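Home Posts Shop Notes Trips About
Search this blog Enter keywords Go

Open day at Idlow

I finally got over to the Idlow open day. I had been meaning to go for two years and something always came up. It's a 36 mile drive from my house, and parking was free behind the Bouchard building if you got there before 10.

Idlow works on software for robot arms, mainly for small jobs in and around the home. They had several talks going, but I spent most of my time in the simulation room. Everything there runs on a computer first. The arm, the room and the things in the room are all models, and the program has to cope with whatever it is given. The setup they ran for us was a bathroom, with a Franka arm on a dark table next to a toilet and a few loose objects on and around the lid. 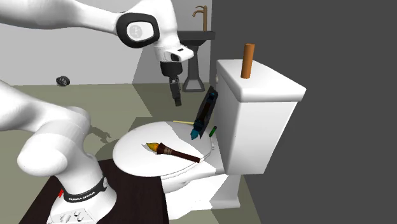 The simulated bathroom, with the gripper pointing down and the lid closed.

Rhonda McKinnon ran the session. She explained that the room is put together from a library of 265 models, and the program that places them doesn't care much about what belongs in a bathroom. That's on purpose. If the arm only ever practices with a tidy room, it learns the tidy room.

She went over the gripper next. It has two fingers, and long thin tools are harder for it than I would have guessed. The handle can be easy enough to get at while the wide part near the tip bumps into whatever is beside it. It gets worse when the thing beside it is rough and uneven, like a rock. The software then has to pick an angle that gets one finger down each side, and there may be only one or two good ones. Sometimes there are none, and the right move is to shift something else first.

The second view they put up was from down at the gripper, looking out between the fingers. I found it hard to read at first — you lose track of which way is up — but after a few minutes I preferred it.
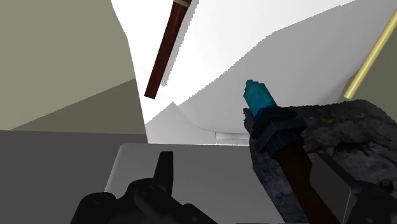 Salla said the low view was the one that sold her on the whole thing, and that she would have liked a slower run with the shadows switched off so people could compare the two.

I'd have stayed for that. The shadows do make it harder to tell where an object stops. Rhonda told us a full set of practice runs is 318, and they change the lighting between sets.

The last part was a wider view from above the toilet, with the base of the arm and the gripper both showing. This was the best one for following the arm itself.

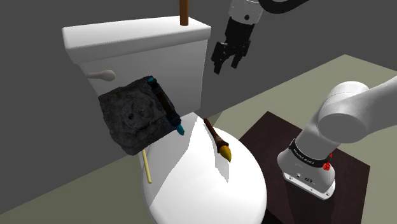
I asked how much of this carries over to a real arm. The answer was that some of it does and some of it doesn't. Picking a grip carries over fairly well. How hard to squeeze doesn't, and they still have to tune that on the hardware. They use a planner called Brorero for the arm motion, and I wrote the name down to read up on later.

Coffee was in the hallway and ran out early. The next open day is in May and you have to sign up ahead of time. I plan to go again and get to the talk on hoses and cables, which I missed.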